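Checking and Re-Sorting Mixed Plastic Tableware

Zuzanna Urbańczyk
Updated 12/9/25

Colored plastic cups, bowls and plates go out on loan as sets and come back as mixtures. This page covers the table stage of the job: laying the pieces out, inspecting them, and putting them back into sets that stack properly. Washing is covered only as far as it affects inspection. The procedure was written for the lending shelf at Given, where the stock stands at 2,223 pieces, but it works the same way for a kitchen drawer or a box of picnic things.

What you need

A square table you can reach across from any side
A plain dark cloth, large enough to cover the top
A flashlight or a desk lamp that can be moved
A soft brush, a damp cloth and a dry lint-free cloth
Baking soda
A ruler or calipers
A pencil and a log sheet
Bins for the sorted pieces

Step 1. Cover the table

Use a cloth in a color that none of the pieces share. Dark green suits a set made up of red, yellow, blue, magenta and lime. A matte fabric is better than a coated one, which throws the lamp back at you and hides the outline of pale pieces. Pull the cloth flat and let the edges hang. A fold under a plate makes it rock, and a rocking plate will be logged as warped when it is perfectly sound.

Brush the cloth before every batch. Crumbs and lint transfer to the underside of the pieces and get mistaken for surface damage.

Step 2. Lay out one batch

Unstack everything. Pieces left nested cannot be inspected, and two thin bowls pressed together are easily logged as one. Set each piece down separately with a gap wide enough for your fingers on all sides. Large pieces go toward the middle, where a wide rim cannot be pushed over the edge. Cups fill the gaps. Place bowls with the open side up.

Do not group by color yet. A scattered layout makes you look at each piece individually. When all the red pieces are lined up together, the eye passes over the row and misses the one in a slightly different shade.
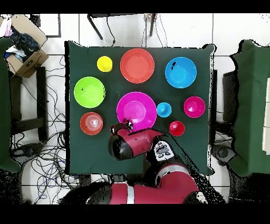
Keep the batch small enough that every piece can be seen from one standing position. If you have to walk around the table to find something, take pieces off and run them in the next batch.

Step 3. Separate marks from glare

Glossy plastic reflects the lamp as a whitish spot, usually in the deepest part of a bowl. Move the lamp a few inches. A reflection travels across the surface, while a scuff or a worn patch stays where it is. Do this before writing anything in the log.

Small dark marks on a rim or an inside wall need a second look. Go through these checks in order:

1. Wipe with the damp cloth. Loose residue comes off with one pass.
2. If the mark remains, rub it with baking soda and a little water, using a fingertip. Food stains and pencil marks usually lighten.
3. If it still remains, draw a fingernail across it. A mark that catches the nail is a nick or a pit. A mark that does not catch is either a deep stain or a fleck in the plastic itself.

Nicks and pits on an eating surface are grounds for withdrawal. Molded-in flecks are cosmetic. Log them once with their position so the next person does not repeat the test.

Step 4. Check the shape

Press down lightly on opposite sides of each plate rim. A sound plate does not move. If it rocks, turn it ninety degrees and move it to another part of the cloth before deciding, in case the table is at fault.

For bowls, look straight down. The rim should read as a clean circle, and any concentric ridges in the base should be evenly spaced. Ridges that crowd together on one side indicate that the base has softened at some point, most often on the lower rack of a dishwasher near the heating element.

Stand each cup upright, then lay it on its side and roll it a short distance. A tapered cup rolls in a smooth arc. A cup with an oval mouth moves in jerks. Look into the mouth while the cup is lying down, and check the inside corner at the base, where cracks start.

Step 5. Match by dimension, then by color

Color is a poor guide to which pieces belong together. Manufacturers reuse pigments across product lines, and a shallow bowl and a deep plate in the same magenta can have nearly the same rim. Measure the outside rim diameter and the height, and write both down.

The Motton bowls on our shelf measure 93 mm at the foot, and anything outside one millimeter of that goes into the unmatched bin regardless of shade. For other makes, take the reading from the first undamaged piece and use it as the reference for the batch.

Once the dimensions agree, compare color in daylight or under a single lamp. Mixed lighting makes orange-red and plain red hard to tell apart. The same applies to the various light blues.

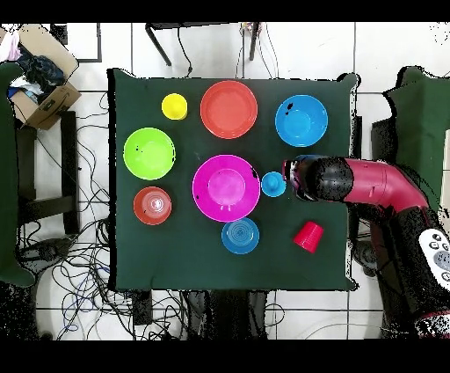
Mixed batch on green cloth. Yellow cup at top left, orange-red plate next to it, lime-green bowl below the cup.

Step 6. Log and bin

One line per piece: type, color, rim diameter, height, condition code. We use A for sound, B for cosmetic marks, and W for withdrawn. Avoid free text in the condition column. It takes longer to read than the piece takes to inspect.

Sound pieces go into Sengar bins by type, cups separate from bowls. Stack plates with the largest at the bottom, and put a sheet of paper between glossy surfaces if the stack will sit for more than a month. Limit cup stacks to six. Taller columns jam, and the usual response, twisting them apart, is what cracks the rims.

The bins go on the Stadivwood rack, heaviest on the lowest shelf. Label the short side of each bin, facing out.

Notes

Pieces must be fully dry before Step 3. Water beads imitate pits under a lamp.

Do not use abrasive pads at any stage. They remove the stain and the gloss together, and the dulled area stains faster afterward.

Log sheets come in pads of 100. Start a new sheet for each batch even when the last one is half empty.

In the February check, 282 pieces were coded B and kept in circulation. Recheck B pieces each time they come back, starting from the position already recorded in the log.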